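Help Us Try Out Small Displays, Stands and Trays at Home
Posted Jun 29, 2020

Ziltness is looking for people who own more keychains, charms and little plush toys than they have places to put them. If your bag charms live in a heap by the front door, or your necklaces have turned into one big knot, we would love to hear from you!

We're a small home accessories studio, and we are working on a new group of tabletop stands called Hivow. They are made for small things that people like to look at every day: plush charms, key rings, bracelets, lanyards, single earrings waiting for their partners. Before we settle on the shapes, we want to know how they hold up in real bedrooms, dorm rooms and hallways, with real clutter on them.

What you would be doing

You'll get one stand to keep at home for 60 days. Use it however you like. Hang things up, take them down, toss your keys in the tray when you come in. Every couple of weeks we'll send you a short online form (it takes a few minutes, and one-word answers are fine if that's all you've got). Near the end there is a video call with two or three other participants, where we compare notes and you can show us your setup.

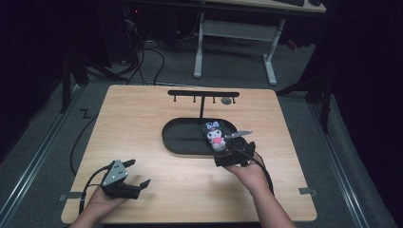 We're especially curious about the plush charms. They are rounder and bulkier than jewelry, and some people want them up on a hook while others would much sooner have them sitting in the tray where they can be picked up with one hand. We don't have a favorite yet – tell us what you do without thinking about it, and tell us what bugs you. Does a hook sit too close to its neighbor? Does the tray fill up with receipts? All of that is useful.

Who can take part

Anyone 18 or over with a mailing address in the United States. You need a flat surface for the stand, such as a dresser, shelf or desk, and a phone that takes decent pictures. Renters, roommates and parents sharing space with small children are very welcome. You don't have to be tidy. Collectors with over 900 charms, please apply, and so should people with 3.

What you get

The stand is yours to keep, along with first pick from the finished Hivow group when it's ready next April. Postage is on us both ways if anything needs to come back for a look.

How to apply

Write to the Ziltness home trials desk, P.O. Box 2162, or use the form on our participants page. Put "Hivow home trial" at the top and include:

Your name, mailing address and email
A few lines on what you'd hang or store
A picture of where your small things end up now – messy is great

We read everything that comes in and will reply either way.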